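I promised a longer post on the drawer problem back in September and then the month got away from me, so pour yourself something and settle in, because I've been saving this up!

For those of you who came for the gardening posts (hello, I love you, the beans will return), my day job at Clanby is teaching robot arms to do household things from demonstrations. A person guides the arm through a chore, we record it, and a policy learns to turn camera views into motions. The chore that ate my summer sounds like nothing. There's a remote control, there's a bedside table with a drawer, and the remote has to get from one to the other. We call it the Pollis task, after the training run it first appeared in, and I must have typed that word more often this year than my own name.

Our baseline did fine on the big motion. It would swing over to the nightstand quite gracefully and then go to pieces in the last little stretch, where the fingers have to commit to something. My hunch was that the wrist view mattered far more there than we were giving it credit for. Up close, the wrist camera gets the fingers and the target together, and the bed crowds in from the other side, which is exactly the kind of clutter a policy has to learn to live with.

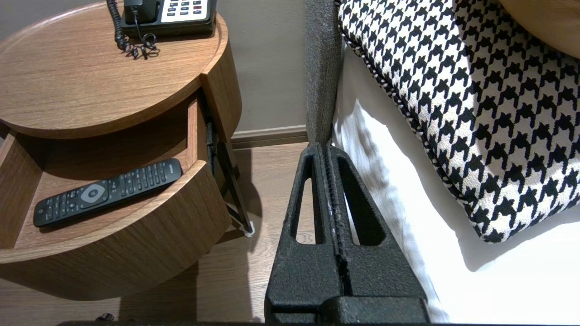 Marisol Bermúdez wrote to me after the last post to say that I was probably fooling myself, and that a wrist camera helps mostly by letting the policy ignore the room, so of course it looks wonderful until you move the furniture. She wanted to know if I'd tried shifting the table between recording and testing. I hadn't, and I sulked over my coffee for a good while before admitting it was the right question.

So we did it properly. We already had 3,498 demonstrations, and I held back every one recorded with the table in certain spots, which left the policy to meet those layouts cold. Then I trained 4 versions: head camera alone, wrist camera alone, both views the whole way through, and both views with the head camera randomly blanked out during training. That last one was a bit of a whim. I'd read about view dropout ages ago and filed it under things to try when I ran out of better ideas, and by then I had well and truly run out.

Marisol was right about the wrist-only version. On familiar layouts it was lovely, and on the new ones it would wander off before it ever got near the table, poor thing, with no notion of where it ought to be heading. The head camera does that part of the job. From up there you get the table between the wall and the headboard, and what's lying on top of it, and the general business of the bed.
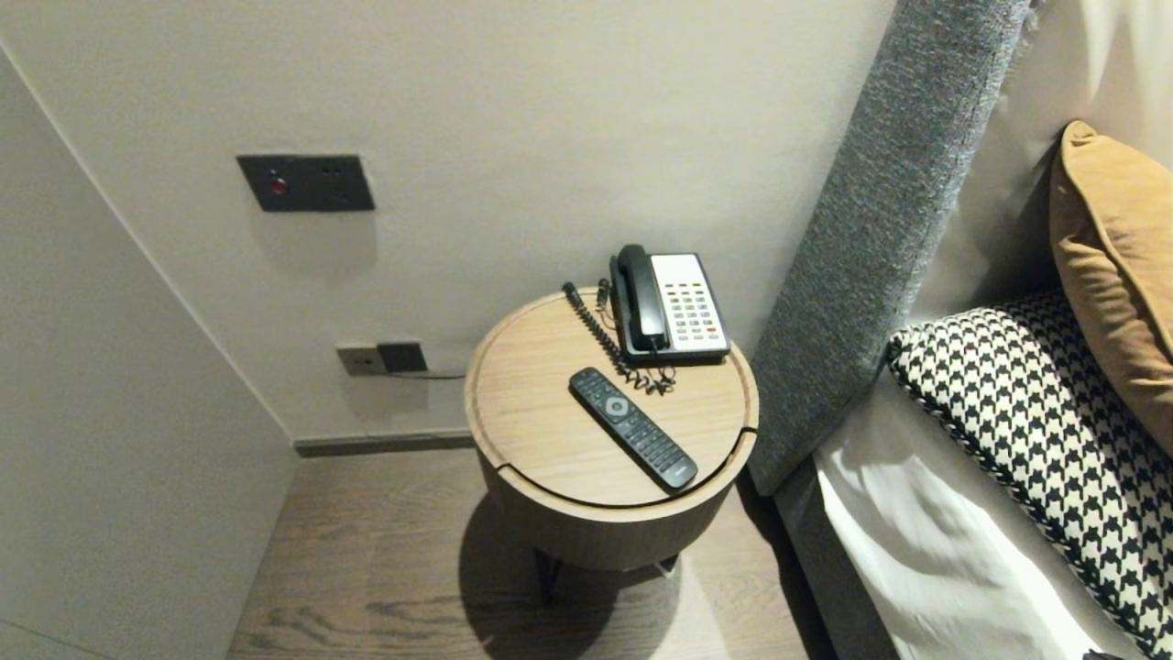

The version with the blanking came out best on the held-out layouts, and it was the only one that kept its manners in that last stretch too. I retrained it 3 times with different seeds because I didn't trust it, and the ordering held up every time. My reading is that the plain two-camera version leans on the head view long after it has stopped being useful, and taking that view away now and then teaches it to look down at its own fingers.

I also tried cutting the training set down to 2,000 demonstrations, mostly to see how sad things would get. The gap between the plain version and the blanked one grew wider, so if you're working with a small set, I'd try this before I went out and recorded more. It's a few lines in the data loader and it costs you an afternoon.

Some caveats, since I know who reads this. It's one kind of chore with one arm. I never tuned how often the view gets blanked, I just picked a rate and left it alone. And we moved the table but never swapped it for a different table, so please don't go telling people I've solved nightstands.

Next up is the same comparison on the Cuautle task, where there's a lot more reaching behind things, and I suspect the head camera will earn its keep there. If any of you have tried blanking the wrist view instead, do write and tell me how it went, I'm dying to know.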